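Billa Field youth night is set for April. Gates open at 4:15 pm, first pitch is 6:05. Packs and troops from the Kirach district are all welcome.

Tickets are $11 each, parking included. We have 465 seats held in the left field sections and 181 are already taken.

Each registered kid gets a patch. Pick those up at the Wirno Gate table before the fourth inning. Leaders, please send one adult per group with your roster.

Uniform tops only, jeans are fine. The walk around the warning track starts at 5:20.

Paper folding table is back on the Kumarasinghe Concourse until 5:45. Hats and boats this year.
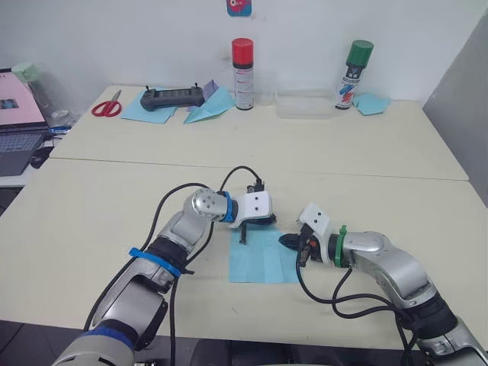
Light blue sheet, folded.

Rain plan: if the game is called, tickets are good for any home game in the same month. Patches will be mailed to group leaders.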